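I said yes to the Istley library fundraiser in January, back when it was still a nice idea on a napkin and all I had to do was "help with the music." You know how that goes. By spring I was making the seating chart, chasing the raffle tickets and arguing (kindly, I hope) about whether a fundraiser needs a chocolate fountain.

The plan was a dinner and dance at the Bautista, which is that long brick hall behind the feed store with the beautiful floor and the terrible parking. Marloes Van Dijk booked it for us, and she got the band as well. They call themselves Trinier and they play mostly swing, with a bit of Motown after nine o'clock when everybody has had their cake. If you have never heard them, go! Their clarinet player made my mother-in-law cry, in the good way.

Tickets were 15 dollars, which I thought was too low and said so more than once. I was wrong. People who might have stayed home at a higher price came and brought their sisters and then spent twice as much on the raffle, and I have been reminded of this at every opportunity since.
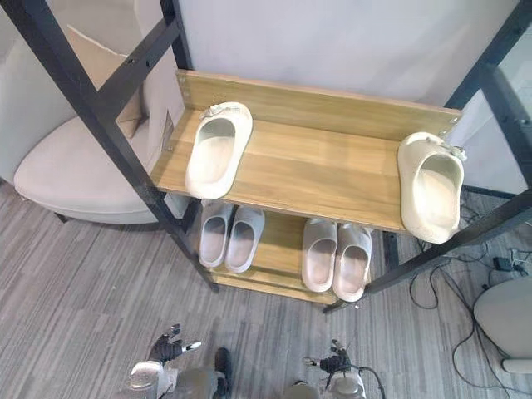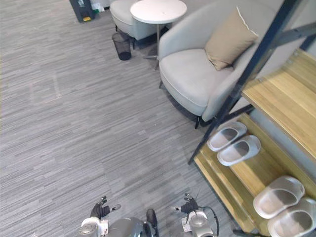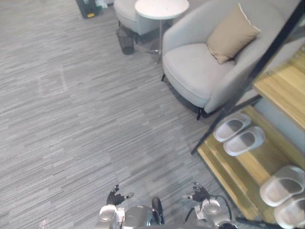 Cream slides on the rack in the first one, striped gray carpet in all three.

Anyway, the night itself. Doors opened at 6 and by half past there was a line down the steps, mostly folks who knew each other and were happy to stand and talk. Ibrahim Nwachukwu ran the auction, and I don't think I've ever seen a man get so much money for a lemon pound cake. He just kept looking at the back table – very patiently, with his eyebrows up – until somebody raised a hand again. The quilt went to a couple who had driven over from the lake, and they let everyone pet it on the way out.

Then came the dancing, and I did dance, in spite of my knee. The first 2 songs were a little shy, the way they always are, and then the whole choir table got up at once and there was no room left on the floor.

We had hoped to raise 1,000 dollars for the children's room. When Marloes called me the next morning I was still in my robe, and she made me guess, and I guessed low. It was $2,054! That covers the new shelves and the little reading bench, with something left over for the summer story hour.

I still have a box of paper lanterns in my hallway, by the way. If you lent us any, please come and get them, and stay for coffee if you have the time.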